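The Bostcombe print works lets readers in twice a year, and in December I joined the evening tour. I had filed copy to the place for years without once seeing the presses.

We started at seven in the plate room, where Kneževič, the shift manager, showed us page one being made up. The first edition of the Pultier goes at 9.40. It was 54 pages that night, with more than 200 bundles for the Loltum vans alone.

Ear plugs are handed out at the door to the press hall. Take them. Talking stops there, so ask your questions upstairs.

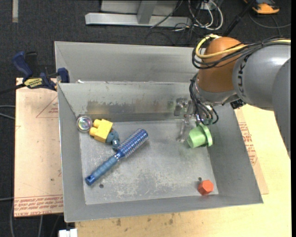

Despina Kolev, staff reporter

Tea was in the canteen afterwards, and we each got a copy to take home. My story was on page six.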